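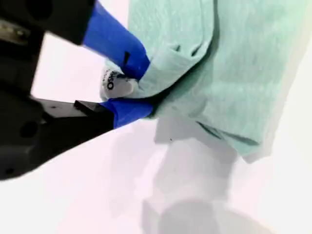 Moving house again, then. Third time in 4 years and I swore after the last one I'd never do it without paying someone. Reader, I am not paying someone. Have you seen what they charge?

So. Quick post between boxes, mostly so there's something up this month, partly because Kamala asked how I was getting on and it got too long for a text.

The new place is in Veladville, up the hill past the old dairy. Smaller than this one. Much smaller if you go by cupboards. There's one, in the hall, and the boiler lives in it. Which means clothes are the problem. Clothes are always the problem.

Where I've got to:

Jumpers – done. Kept the ones I wore last winter, the rest are in bags by the door. Was quite brutal. Then went back and took one out again, the navy one with the elbow gone, because I'm going to mend it. I have been going to mend it since the flat before this.

Work shirts – done, sort of. I don't work anywhere that needs shirts any more. Kept two for funerals and interviews.

Bedding – a disgrace. Why do I own a double duvet cover set when I have not had a double bed since I was at Hsu's? (Lodging with Mrs Hsu, long story, lovely woman, terrible stairs.) Bhavana Kulkarni from my old work is having those, she's got two kids and a spare room that's always full of somebody.

Towels – not started. Don't want to talk about it.

The van is booked for the end of July, 6 in the morning, which seemed a brilliant idea when I was on the phone and now seems like something I'd do to an enemy. But they knock a bit off for the early slot and you miss the traffic over the bridge. Kamala Rajan has said she'll come and help carry. I've promised her breakfast. I haven't told her the pans will be packed so breakfast is going to be a roll in a bag.

Money, seeing as a few of you asked last time. I put 2,000 aside for the whole thing, deposit not included. So far it's at 1,851 with the van, the overlap on the rent, and the new cooker, because the new place has a gap where a cooker should be. A gap! With a little square of clean floor! I went with a Grilus in the end, second hand, bloke was selling it out of his mum's garage. It lights. The oven door sticks. Fine.

That leaves not very much for curtains, so it'll be the old ones, pinned up. They're too long by a good foot, will look like I'm putting on a play.

Things I've learnt this time round, for anyone doing teh same:

Small boxes for books. I know everyone says it. I used a big one anyway and it's still in the back bedroom where I filled it. May have to leave it to the next tenant.

Write on the side of the box, not the top. They get stacked. You can't read the top.

Ring the water people early. I was on hold for the whole of a wash cycle, including the spin.

Don't start with photos. I lost an entire evening to one shoebox and came out of it having thrown away a bus ticket.

The Ellevar storage place by the station does the first month cheap, if you're stuck between dates. I looked into it, but you've got to take out their insurance as well and by then it isnt cheap. Your call.

I'll miss the light in this kitchen, mornings mainly. And next door's cat, who comes in through the bathroom window and sits on the mat looking let down. I've told her owner I'm going. Haven't worked out how you tell the cat.

Right, tape's run out and the shop shuts at eight. If anyone local wants a double duvet set Bhavana has first refusal but there's a second one, brown, never used, it was a present. Comment or email. Collection only, top floor, bell doesn't work so shout.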